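Protokoll der Sortimentsbesprechung Arbeits- und Schutzschuhe, Dezember

Teilnehmende: Einkauf, Produktentwicklung, Qualitätsprüfung, Lager, Vertrieb Fachhandel
Beginn: 9 Uhr
Protokoll: Produktentwicklung

TOP 1 Protokoll der letzten Sitzung

Das Protokoll wird ohne Änderung angenommen. Offen bleibt die Rückmeldung des Vertriebs zur Lesbarkeit der Größenprägung im Schaft. Sie wird unter TOP 5 behandelt.

TOP 2 Sohlenmischung Gummistiefel Trotier

Die Qualitätsprüfung berichtet über die Abriebprüfung der neuen Laufsohle. Geprüft wurden Muster aus beiden Mischungen des Lieferanten Grollex. Mischung A liegt im Abrieb innerhalb der internen Vorgabe, zeigt aber nach der Kältelagerung Haarrisse am Übergang zum Absatz. Mischung B bleibt rissfrei, der Abrieb liegt knapp über der Vorgabe. Die Produktentwicklung schlägt vor, Mischung B mit geändertem Rußanteil nachmustern zu lassen. Der Einkauf weist auf die längere Lieferzeit hin.

Beschluss: Nachmusterung Mischung B. Mischung A wird nicht weiterverfolgt. Werkzeugänderungen am Absatz werden bis zum Vorliegen der Ergebnisse zurückgestellt.

TOP 3 Reklamationen Überschuh Hulme

Seit der letzten Sitzung sind fünf Reklamationen eingegangen. In allen Fällen ist der Fersenzug am Ansatz eingerissen. Die betroffenen Paare stammen aus derselben Fertigungscharge. Die Wandstärke am Ansatz unterschreitet dort den Zeichnungswert. Der Lieferant führt dies auf einen verschlissenen Formkern zurück und hat den Austausch zugesagt. Im Lager befinden sich noch nahezu 300 Paare der Charge.

Der Vertrieb fragt an, ob die Ware als zweite Wahl abgegeben werden kann. Die Qualitätsprüfung lehnt dies ab.

Beschluss: Sperrung des Restbestands, Rücksendung an den Lieferanten, Gutschrift über den Einkauf. Kunden mit Ware aus der Charge erhalten auf Anfrage Ersatz. Der Erstmusterprüfbericht für den neuen Formkern ist vor der nächsten Lieferung vorzulegen.

TOP 4 Einlegesohle Tunberg

Die Umstellung auf die gelochte Ausführung ist abgeschlossen. Die Stanzteile sind maßhaltig. Beim Einlegen in die schmalen Leisten wirft die Sohle im Vorfußbereich leichte Falten, der Zuschnitt wird daher um 2 mm zurückgenommen. Altbestände werden aufgebraucht. Die Artikelnummer bleibt unverändert, der Änderungsindex wird hochgesetzt.
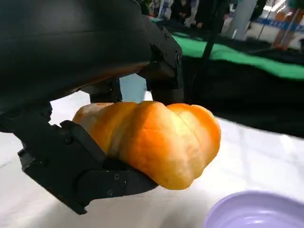

TOP 5 Kennzeichnung und Verpackung

Die Größenprägung im Schaft ist nach Angaben des Vertriebs bei dunklen Modellen schlecht lesbar. Die Produktentwicklung prüft eine tiefere Gravur im Formwerkzeug und alternativ einen Aufdruck auf dem Futter. Die Kosten für beide Varianten fragt der Einkauf an.

Das Lager beantragt, Stiefel künftig liegend und mit Einschubkarton zu verpacken, damit der Schaft beim Stapeln nicht knickt. Ein Packversuch mit dem Modell Trotier wird durchgeführt.

TOP 6 Verschiedenes

Die Pflegehinweise für Naturkautschuk werden um einen Satz zur Lagerung ohne direkte Sonneneinstrahlung ergänzt. Die Druckvorlage liegt beim Vertrieb zur Freigabe.

Offene Punkte

Nachmusterung Mischung B: Produktentwicklung, Grollex
Rücksendung und Gutschrift Hulme: Einkauf, Lager
Zuschnitt Tunberg: Produktentwicklung
Kostenanfrage Größenkennzeichnung: Einkauf
Packversuch Trotier: Lager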